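Workshop notebook – Saturday, August 4, 2018

Came in early while it was still cool enough to have the roller door up, and put the kettle on before anything else. The plan for the day is the old desktop tower that Mio Minami has been asking after since June. She'd like it back as a spare for the front counter, and I'd like to learn the inside of this style of case properly before we start on the rest of the Van Wijk lot.

Side panel off, tower laid over on the slatted bench. I do like working on that bench, it's a good colour for finding dropped screws against, though they will roll into the grooves given half a chance.
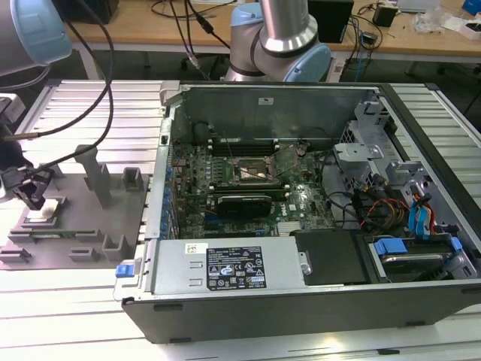 Layout and parts

The power supply runs along the near side with its label facing up, so for once I could read it without lying on the floor with a torch. There's a blue release tab at the far left end of it. Blue seems to be the maker's way of saying "start with this one" – the slot covers and the clips on the hard drive are blue as well, and so are the SATA cables, which muddles the system a bit. The CPU socket has its retention lever and there's a heatsink bracket further down the board. Tobias Pruitt thinks he has a cooler to suit in the Merkar box. I'll believe it when I see it, bless him.

Order I'd like to follow: SATA cables first, then the drive, then the expansion card, and leave the power leads until last so we can trace where each one goes.

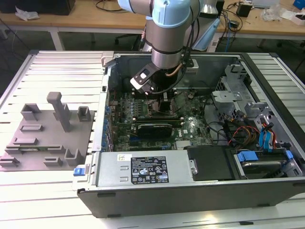
The other thing to settle is the memory. Karthikeyan Chacko reckons we should test one stick at a time, starting from the slot nearest the socket, and I'm inclined to go along with him, seeing as he was right about the Dretlow machine and I was quite wrong. Board is a Dell, so look up the beep codes before powering anything. Ask Leif for the small screwdriver back.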